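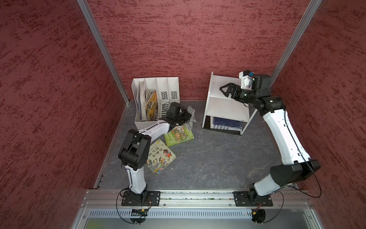

Returns sorting, one year in

Posted in: Library and Book Trade Work
2019-12-13

papertrail
We do returns for a children's book lender, about 2,000 titles, schools mostly. Since September two robot arms have been putting books back on the small racks. I used to shelve all day. Now I check covers, pull the damaged ones and sort out whatever the arms leave behind. Pay is the same. Has anyone else been moved over like this, and did your hours hold?

dustjacket_k
Ours held. We had a Honow setup at my last job and they kept both of us. The work was different, though. Shelving you can do while you talk. Watching for a bad grip you can't.

oldspine
Give it a year. Callport told our crew the same thing and then stopped replacing people who left. No layoffs, just fewer of us every time.

papertrail
Could be. We've had one person leave and they did hire again, so I'm not going to guess.

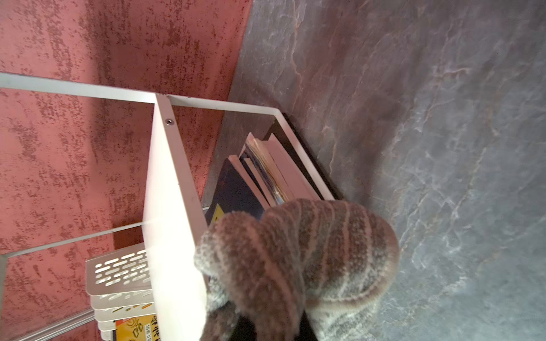
Thin picture books are still the slow part. When they lean on each other it's hard to get in beside one without shifting its neighbour. I leave a bit more space now when I load a rack by hand, and I keep the big flat ones separate.

oldspine
So you changed how you work to suit the machine. That was my point.

dustjacket_k
I changed how I worked to suit the trolleys too. My shoulder is better than it was, and I'm not sorry about that part.

oldspine
Fair on the shoulder. I'd still ask for the new duties in writing. Checking covers is a different job from shelving and it should have its own line on the pay scale.

papertrail
Good idea. I'll bring it up at my review. Does anyone have wording they used?

dustjacket_k
I've got mine from Honow somewhere. Will send it tonight.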